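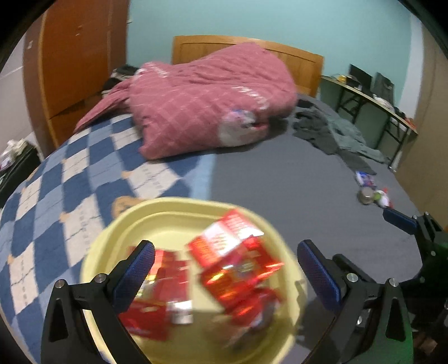
Photo: Stesow / Darnenance residency

Jul 21, 2019

Progress report on the Darnenance recording residency, second period

Thank you again for your patience with this one, which reaches you a little later than we had promised. We wanted the last of the vocal sessions behind us before we sat down to write, and they ran long, as vocal sessions will.

When we last reported, Stesow had a handful of demos, a working title for the record and a good deal of nervous energy. The album is still called Grallar, and it now has nine songs we would be happy to play for you, with two more that we keep arguing over in a friendly way. We used 49 of the 57 studio hours you paid for. The remaining eight are set aside for mixing, and we are guarding them rather fiercely.

The biggest change is to the sound. We went in planning to build everything on synthesizers and programmed drums, much as we did on our first EP, and for a week or so that is what we did. Then one evening we tried "Fawzy" at half speed with just an upright piano and one voice, and we all went quiet afterward. It is now the opening track. Three other songs have been taken apart and put back together since then, and while this cost us time, we do think the record is warmer for it -- and a good deal easier to play live with the people we have.

The trial show in June sold out its small room and taught us plenty. The slow songs held up better than we had dared to hope. The visuals did not. The projections kept slipping behind the music during the second half, and we have gone back to simple lighting cues until we can rehearse them properly.

On the money side, we are close to plan. Piano tuning and an extra day of microphone rental came to more than we had allowed, and we covered both by designing the sleeve ourselves. We have not yet touched the 2,000 dollars marked for pressing and would like to keep it there. The pressing plant has quoted us a longer wait than last year, so we would be grateful for your okay to place the order before the final artwork is approved.

Still to do before September: mix all the songs, settle the running order, finish the video for "Fawzy" and book the 5 release shows described in our application. Four of the venues have said yes in writing. The fifth is waiting on its fall calendar, and we have a second room in mind if it falls through.

We will send rough mixes as soon as there are any we can listen to without wincing, and you are very welcome to drop in on a session before then. The kettle is usually on.

With warm thanks,
Stesow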